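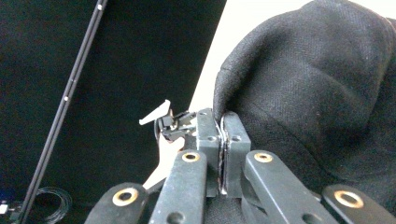
How Does a Robot Learn to Pick Things Up?

Think about the last time you picked up a sock. You probably didn't plan it. Your eyes found the sock, your hand went to it, and your fingers closed. You have done this so many times that you no longer notice the steps.

A robot has to learn those steps. One way to teach it is to write a rule for every move: go forward this far, go down this far, close the fingers. Rules like that work well if the thing is always in the same place and always the same shape. A metal box on a factory belt is like that. Cloth is different. Drop a T-shirt on the floor twice and it will land in two different heaps.

So people teach robots another way. They show them examples.

Who makes the examples?

People do. At the Skoder workshop in Gilton, Elaheh Shojaei makes examples for a robot that is learning to handle cloth. She uses a gripper that she holds in her own hand. It has two blocky gray fingers that press together, and flat bars below them that are joined at pivots. A pivot is a point where a part can turn, like the middle of a pair of scissors.

A camera rides along with the gripper. It looks out past the fingers, so it records what the robot would see if the gripper were on the end of its arm. When the fingers pinch a piece of black fabric, the camera sees the fingers, the folds of the cloth, and whatever is behind them.

Each try is called a demonstration. A demonstration has a start and an end. Elaheh reaches for the cloth, pinches it, moves it, and lets go. Then she does it again with the cloth in a new heap.

How many examples does it take?

A lot. For the cloth job the group made 964 demonstrations, and they used 22 different pieces of cloth. Some were thick and some were thin. If the robot only ever saw one towel, it might learn about that towel and get stuck on anything else.

Black cloth is one of the hard ones. The folds are dark and the shadows between them are dark too, so it can be tricky to tell where one fold stops and the next begins. Gray fingers on black cloth don't stand out much either.

What happens to the recordings?

Sepehr Ghaffari checks them. He watches each one and takes out any that would teach the wrong thing - for example, if a hand covered the camera, or the recording stopped too soon. He took out 161 from the cloth set. That left 803 to learn from.

The rest go to a computer program called a learning system. It looks at a picture from the camera and guesses how the gripper should move next. Then it compares its guess with what Elaheh did. If the guess was far off, the program changes itself a little. It does this over and over, and the guesses get closer.

Words to know

Gripper: the part of a robot that holds things.
Demonstration: one recorded example of a person doing a job.
Learning system: a computer program that gets better at a job by using examples.

Try it yourself

Put a dish towel in a heap on a table. Pick it up using only your thumb and one finger, and lay it flat. Do this six times, with a new heap each time. Ask a friend to write down where you pinched it. Did you pick the same spot every time? How did you choose?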